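Talk notes, Brastircombe library evening, start 7:30. Keep it to 32 min, leave time for questions

Open w/ the story about my grandmother's soup. Slow down here. Last time I rushed it and no one laughed.

Then the point: most of us learned to cook by standing next to somebody. Not from books. Ask the room, hands up, who learned from a parent? Who learned from TV? Wait for hands!!

Survey bit. 835 people wrote back to our letter in May. Ages 19 to 90. What we asked: what was the first thing you made alone. Eggs, mostly. Toast came second, and a man from Riquelme wrote two pages on rice. Read the rice letter if time. (Glasses.)

Kids and kitchens. Pretend cooking comes way before real cooking. Serving a guest, blowing on the spoon, telling people its hot. They copy the talk as much as the hands. Ulla Lie's story goes in here, her son yelling "behind you" at the cat. She said fine to use her name.
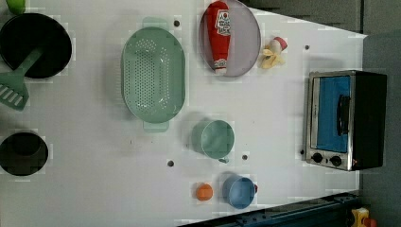
Next, when did we stop letting them help? Own view, say so. Busy evenings, small kitchens, worry about knives. I did it too. Easier to do it myself at 6 o'clock with everyone hungry.

The Sturkeo evenings. 3 families, one kitchen, same soup every month for a year. By spring the kids were doing the onions. Mention the burned pot, then move on, don't get stuck on the pot.

Money slide: 2000 for the year, hall rent was most of it. Somebody will ask about insurance. Answer: talk to Arnico, they sorted ours, I dont know the details.

Homework for the room. Pick one dish this week, give away one job. Stirring counts. Washing lettuce counts. Dont fix it after.

Questions. If it goes quiet, ask what everyone had for supper.

Thank the library, chairs back against the wall, sign-up sheet by the door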